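Robot club is back and I have been grinning since Tuesday

I had honest plans to write something up every week this term, and we are already well into February, so let's call this a catch-up.

For anyone new: I help out at the Nekwood robotics club, which is a bunch of students between about fourteen and nineteen, a borrowed classroom, and far too many extension leads. Last year was all wheels. Line followers, maze runners, one memorable thing that only turned left. This year we've gone for arms, and I can't tell you how much more fun it is!

The project is called Zedolton (the Year 10s named it, I have stopped asking). The idea is that a person drives the arms by hand to do small kitchen-table jobs, we record everything, and then we train a model on the recordings and see if it can do the same jobs by itself. Pick up a thing, put it on a board, take it off again, drop it in a bowl. Sounds like nothing. Try it through a pair of plastic fingers and get back to me.

We had our recording total read out at the start of the session and it stands at 2,311 runs. I thought I'd misheard. More than 510 of those were done in the last fortnight, because there is now a leaderboard on the whiteboard and it has made everyone slightly mad. You lose your place if your runs get thrown out in checking, so people have got careful as well as quick – much better than me nagging.

Conall Mulligan has taken over the checking and he's brilliant at it. He goes through the recordings at double speed with a packet of crisps and marks the ones where the driver hesitated for ages or the fingers closed on thin air. He reckons the hesitating ones do more harm than the misses. I wasn't convinced, so we trained it both ways, and the version without the ditherers was much smoother on its way down to the object. Fair play to him.

Things we've learned so far, in no order. Toy food is great to practise on but the round ones roll. Slow down before you close the grip, every time. Label your cables on both ends (I have said this for three years running and will say it again next year). And if the arm is doing something strange, check which arm you're driving before you start rewriting code. That one cost us most of an evening.

The big date is the Hegarty round, where each team gets a table of objects they haven't seen before and 3 attempts. Baltel, the club from across town, won it last time and they are very good and annoyingly nice about it. We're entering 2 teams. One will stick to careful single-arm picking, the other wants to pass things between arms, and I love them for it even though I can't look when they try.

Couple of views from the wrist cameras, because people keep asking what the model gets to see:
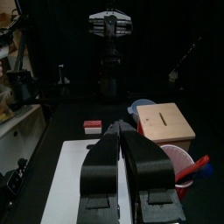
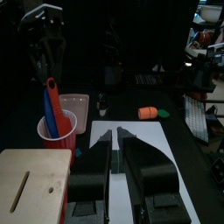 Wrist cameras at Nekwood, with the white board under the fingers both times. The toy carrot is in the second one.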